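Grilham Village Shop: your questions

Are you open every day?
Yes, even on bank holidays. I unlock at 7 and close when the last bus to Sarel has gone, so come before 8 if you need bread.

Can I order over the phone?
Of course! Ring before noon and I'll have your shopping packed by teatime. Delivery is free if you spend over £4 and live this side of the bridge (it's a steep hill after that, and my knees are not what they were in 1986). 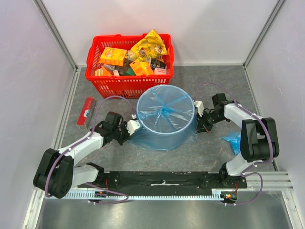

If something's out of stock I'll ring you before I swap it. I once sent a chap oat biscuits in place of custard creams and I've never heard the end of it.

Do you take cards?
I do, any amount.

Where does your honey come from?
Heffernan, just over the valley. It usually runs out by July, so grab a jar early.

Can I put a notice in the window?
Lovely, yes, postcard size please. Lost cats go up free.

Which bus do I need?
The 83 stops right outside. The 216 goes round by Drula and takes ages.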